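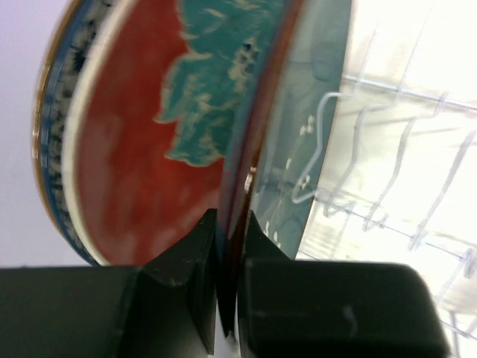 Wrist view, plate held by the rim between the fingers, rack at right.

Ticket 266 — Gripper closes late during remote demonstrations, plate task
Project: Vesis
Site: Holtgate, bench 2
Opened by: Syahrul Pasaribu
Date opened: November 14, 2018
Priority: Normal
Status: Closed, one follow-up moved to its own ticket

Problem

When the arm is driven by remote control, the fingers start to close well after the operator squeezes the trigger. Arm motion feels normal. The delay is only on the gripper. Operators have started to squeeze early to make up for it, and that habit is now in the recorded demonstrations. On playback the fingers begin to close while the wrist is still moving toward the rim.

Hand-guided demonstrations on the same bench do not show the problem. In that mode the gripper is worked from the button on the arm.

Setup

Arm controller: Ginting, current release
Remote station: Zevadness handset, wired
Task: plate and rack, upright grasp at the rim
Gripper force: low preset
Recording: joint positions, gripper command, gripper position, wrist video

Steps to reproduce

1. Start a remote session and load the plate task.
2. Bring the fingers to either side of the rim. Stop the arm.
3. Squeeze the trigger fully and hold.
4. Compare trigger time with the first change in gripper position in the log.

Expected: 61 ms or less, same as the arm button.
Seen: 266 ms on most grasps. Worse if the wrist is turning.

Log

Entry 1, Pasaribu
Swapped the handset for the spare. No change. Swapped the cable. No change. Put the original parts back.

Entry 2, Pasaribu
Turned off wrist video and repeated the steps. Delay is the same, so video load is ruled out. Turned video back on.

Entry 3, controls
Please attach the raw command log and not the exported one. The export resamples everything to a common clock and hides the arrival times.

Entry 4, Pasaribu
Raw log attached. Trigger values reach the controller on time. They then sit in a queue before going to the gripper driver. Arm commands do not pass through that queue.

Entry 5, controls
Confirmed. The queue is a smoothing filter on the trigger, added in March for the old handset, which had a noisy trigger. It waits for 14 samples before it passes a value on. The arm button skips the filter, which explains the difference between the two modes. It can be turned off per station.

Set trigger_smooth to 0 in the station file, then restart the station. Restarting only the session will not pick it up.

Entry 6, Pasaribu
First try had no effect. I had edited the shared file, and the station reads its local copy. Edited the local copy and restarted. Delay is now 61 ms with the arm stopped and the same with the wrist turning.

Checked for chatter with the filter off. Held the trigger partway with the fingers open and watched the position trace. Flat. The current handset does not need the filter.

Entry 7, Pasaribu
Question on the existing data. There are 2,000 remote demonstrations recorded with the filter on. Can the gripper channel be shifted back by a fixed amount?

Entry 8, controls
No. The recorded gripper position is what the fingers did, and the video agrees with it. A shift would put the two out of step. The early squeeze is in the command channel only. Train on position for those files and leave the command channel out. Files recorded after the change can use either one.

Entry 9, Pasaribu
Done. Old files tagged smooth_on, new ones smooth_off. Operators told to squeeze when the fingers are in place and the arm has stopped. Expect a few early closes until they lose the habit — please discard those takes and do not trim them.

Resolution

Trigger filter turned off in the local station file. Default for new stations changed to 0.

Follow-up

The station gives no warning when the shared file and the local copy disagree. Moved to a separate ticket, assigned to controls.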